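Brivetmont's toy library finally has a real home

I have been going on about the toy library to anyone who'll stand still long enough, so it's a treat to write this one. As of this month the Brivetmont Toy Library is out of the church hallway and into the old shoe repair shop on Degefa Street, with a door of its own and heat that works!

If you never used the hallway version, the idea is simple. You sign up, you borrow toys, you bring them back in three weeks and take something else home. My two have been regulars since the younger one was in diapers, and our living room floor is better off for it (mostly — there was a drum, and we kept renewing the drum).

Chaltu Abdella started the whole thing out of the trunk of her car, and she told me the move has been on her mind for years. "We had puzzles stacked over the coat hooks," she said. "Every time somebody hung up a wet jacket I'd wince." The hallway had to be packed up after each session, too, and she does not miss that one bit.

The new place has 116 families on its books, and 18 of those joined in the first week after the keys were handed over. I got there late in the morning and had to leave my stroller outside next to a whole row of other strollers. The front room is for browsing and letting kids try things out. The back is for sorting, and there's a long sink back there that the shoe people left behind, great for washing plastic food and bath toys.

Pretend play is what goes out the door fastest, Chaltu says, with toy kitchens and everything that belongs in them way ahead of the train sets. I can believe it. My daughter will walk right past a new bike to stir nothing in a pot.

The rent is covered for now by Dreson, the hardware store across the street, and the shelving came from Kistico at cost. After next summer it's up to membership fees and the rummage sale, so if you've been meaning to join, go join. It's $3 a month per family and you can take three toys at a time, which sounds like not very many until you're carrying them to the car with a toddler on your hip.

They're still short on baby toys and anything for kids over eight. Please check for missing pieces before you drop off a bag. Chaltu was very nice about it but she did show me a box of jigsaws with no lids and I got the message.

Doors open at 10 a.m. and they stay open through lunch, so come on your break if that's easier. Parking is behind the bakery.
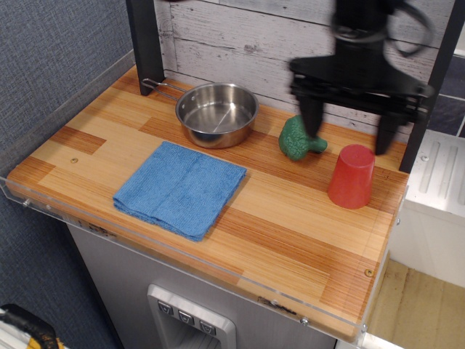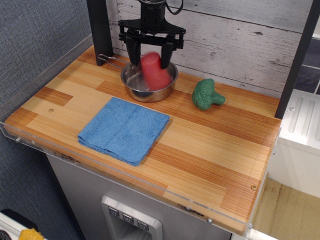
A pan and play food
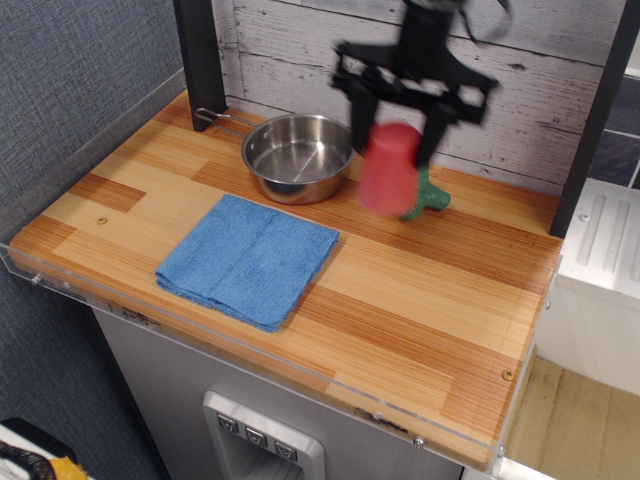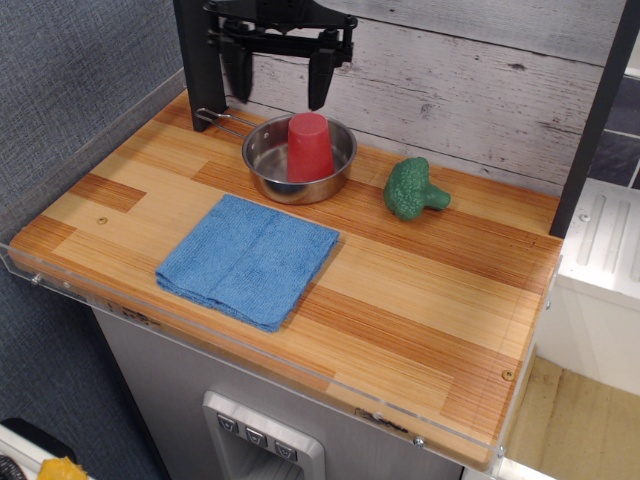 BRIVETMONT, October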